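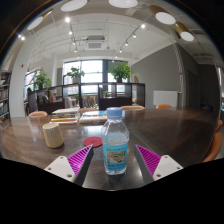

Bottle, light blue cap, label with a landscape on it.

Wovanbridge Coaching Certificate, session 8
Defending corners: zonal, man to man, mixed
Handout, 03/07/2020

Pick up from last time. We finished on wide free kicks, so same principles, ball just starts closer and you get longer to set up. No excuse for a bad setup at a corner.

Terms first
Zonal = defend a space. Man to man = defend a person. Mixed = a few zonal across the six-yard box, rest pick up runners. Most teams you watch are mixed, even the ones who say they arent.

Pilham data: 397 corners from the youth league, logged by last year's group. Almost 200 were cleared by the first defender to the ball. Says nothing about quality of delivery, and youth delivery is poor, so don't carry it straight over to adults.

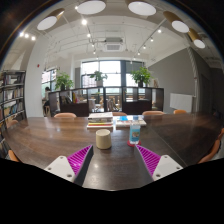
Zonal marking goes wrong at the seams. Two defenders each hold their own spot, ball drops between, both wait. Or both go, which leaves a hole behind. Do it on a tabletop if you can't get a pitch: a short beige cup is your near-post player, the clear bottle with the blue liquid to the right of it is your center half. Who owns the space between them? Has to be decided before the kick. Our rule on this course — the player further from the near post attacks forward, he can see the ball and the gap together. Near-post player holds for anything flat.

Man to man
Good: everyone has one job. Clear who lost the runner.
Bad: blocks and screens. Decoy runs drag your best header out to the edge of the box. Mismatches in height if they swap late.
Watch the Magbanua clip again, second corner, the block on the penalty spot. Marker is looking at the ball teh whole time.
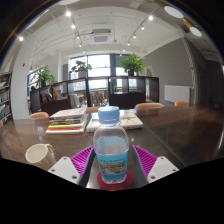
Starting distance matters more than people think. A zonal defender flat footed under the ball loses to a runner with five yards of momentum, every time. So give each one an area he can attack, and start him near the back of it. Easy way to sketch it: a bottle standing on a round red coaster, the coaster showing a bit on both sides. Bottle is the player, coaster is what he covers with one step. Beyond that he has to jump moving, so his feet need to be set side on. Draw your own circles for all 5 zonal players. Overlap slightly at the near post, never at the back.

Keeper
Starting position central, open body. Call early or don't call.
Drundus drill: keeper plus zonal line only, servers both sides, no attackers for the first set. Add runners after. 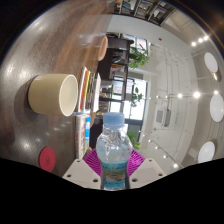
Should we leave a player up the field at corners?
Usually one, near the halfway line, if he is quick enough to worry them. It pins back two of theirs and gives you an outlet for the clearance. Bring him back if you're short of height in the box.

For next time
Draw your team's setup, inswinger and outswinger, names or numbers either is fine. Mark first and second contact. Short corners we do next session, bring boots.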